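Clearing a table remains a hard test for household machines. At Clirila, the Wornthorpe program rehearses the chore in simulation before any hardware is bought, with 200 room layouts and 2,000 attempts planned by May.
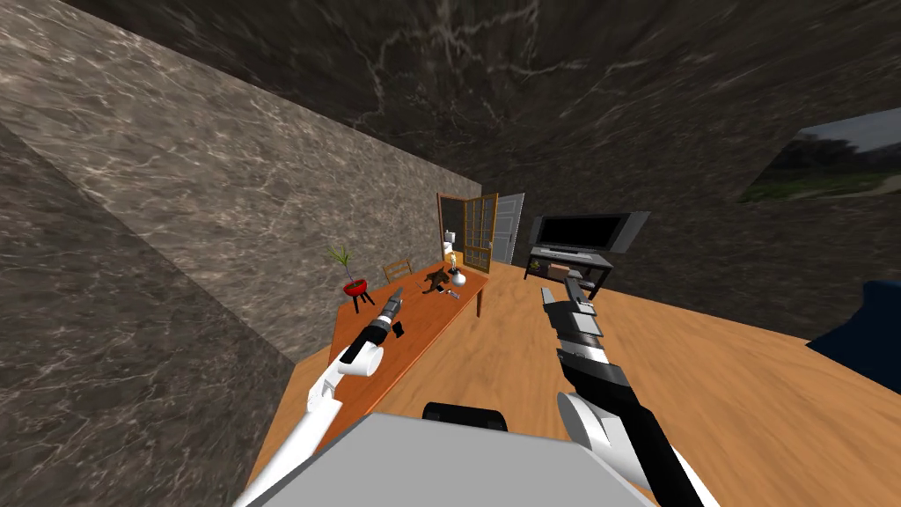 A simulated room with a wooden table to be tidied.
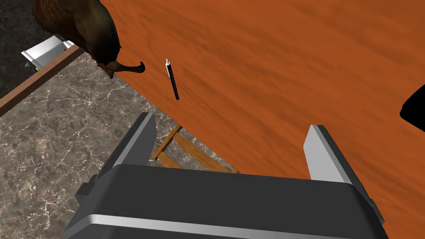
Progress is uneven – a task that takes a person 90 seconds can still defeat a machine. Pärn, which funds the work, expects shop floors to benefit first.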